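18/09/2018 — Malstead bench, Dell desktop, drive swap

Side panel off and the machine laid flat. Strap on before touching anything inside. The hard drive sits in a blue plastic caddy with a pull tab, so no screwdriver needed to get it out of the bay. Both cables come off first, data then power. Squeeze, tilt, lift. Old drive is to be labelled and put on the Vollholm shelf. Memory stays where it is for now.

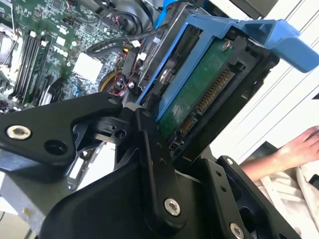
Frida Kjærgaard reckons the caddies go brittle with age and wants the spares kept, even the scuffed ones. Fine by me — there are 2 in the drawer under the bench.

New drive to go in the same caddy, connectors facing the same way as before. Copy started on the Obi machine, 41 minutes left at last look. Kenji has the screws for the side panel.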